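## Chapter 6: Keeping a Bag-Scanning Cell in Shape

Of all the jobs you can give a pair of robot hands, picking up a plastic mailer may be the most fun to get wrong. A cardboard box sits still and keeps its corners. A mailer slumps, folds over on itself, slides off its neighbor and hides its own label. Every one of those habits has something to teach you about setting up a cell, and this chapter goes through them with a real bench in front of us: the two-handed scanning cell we call Buvden.

You already know from Chapter 5 how an arm finds its home position. Now we put the arm to work and, more to the point, we learn how to keep it working. Most of a technician's day at a cell like this goes into small things: a platform that has crept a finger's width, a cable that has started to rub, a screw that wants a quarter turn. They are satisfying to find, and you'll get fast at finding them.

### 6.1 The bench

Bags wait in an open crate. One hand stays near the crate, the other handles the bag on the flat platform at the foot of the black column. The label has to end up facing the right way, and the column carries a notice in Chinese saying so: shipping label up.
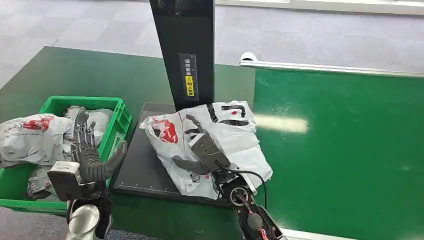 64

Look at how the fingers press into the plastic while the thumb comes around the side. With a bag this soft, the grip depends on what's under it, so the platform has to be solid and square before you touch a single setting on the hand. New technicians nearly always go the other way and start with finger force. Please don't! We've lost whole mornings to that.

The printed scale along the front of the platform is your friend here. At first setup, note where the platform sits against the table and against the column, and write it on the cell card. At every check after that, compare. The Buvden card gives the reach from the arm's mount to the middle of the platform as 600 mm, and if yours has drifted you fix the platform, never the program.

**Daily check, before the first bag**

1. Stop the cell and lock it out (see 2.3 if you've forgotten the steps).
2. Read the platform position and compare it with the cell card.
3. Push gently on the column. It shouldn't rock.
4. Follow each cable by eye from the wrist back down the forearm. A loop needs slack, but not so much that it can catch on the crate.
5. Look for exposed screws standing proud at the joints.
6. Set the crate back on its marks.
7. Release the lockout and run one bag at slow speed.

Step 4 is the one people skip, and it's the one we'd keep if we could only keep one. The cable loop at the wrist swings every time the hand turns over. On our bench we log each cable by cycle count, and the last one we changed had done 945 cycles since its previous inspection. It had a shiny spot on the jacket no bigger than a lentil. Found early, that's a ten-minute job.

### 6.2 What the small camera has to put up with

Move down to the wrist and the world looks very different. Shiny metal, shiny plastic and a big window full of daylight all compete for the same few pixels.

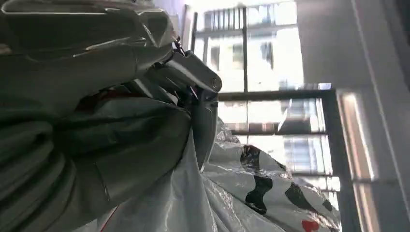
*Department of Applied Automation, Altton Technical College*

This is a wonderful view to learn from, because so much of it is trouble. The buildings outside are washed out. The creases in the gray plastic throw back hard white streaks, and the translucent white sheet lets some light through. Meanwhile the bag with the black cow-hide patches stands out nicely, and if every customer printed bags like that one this section would be half as long.

Start by fixing the exposure. An automatic setting will chase the window each time the wrist swings past it, and the bag goes dark just when you need it. Choose a fixed value with a white bag near the gripper, save it under a name you'll recognize, and test it again in the late afternoon. Our saved profile is number 836 in the Standico log, if you're working on the college bench.

Then wipe the lens with a dry microfiber cloth, and while you're in there, check the pin at the end of the gripper. Turn it lightly with a fingertip, with the cell still locked out. Any grittiness goes on the card, along with the time and your initials.

Exercise 6A asks you to do both checks against the clock with a partner. Bring your own cell card.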